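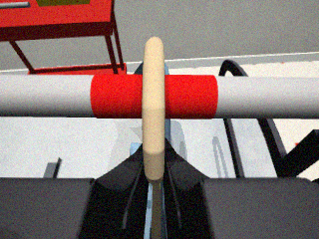
Figure 3. Simulated workcell, gripper view.

4.2 What the operators were left with

Management at Balar described the new cell as relief from dull work, and we doubt the claim. The trial was planned entirely in simulation, where a rod stands upright between the gripper's fingers and the white bar with its red band has little worse than a looped black cable and a dark frame piece near it (Figure 3). The floor at Fairweather is less kind. Over 10 shifts the log recorded 1,158 picks and 46 stops, and each stop called an operator away from another bench. Three of them told us they now spend the day waiting for the alarm. Their job title and pay grade did not change. Whether this counts as relief depends on who is asked.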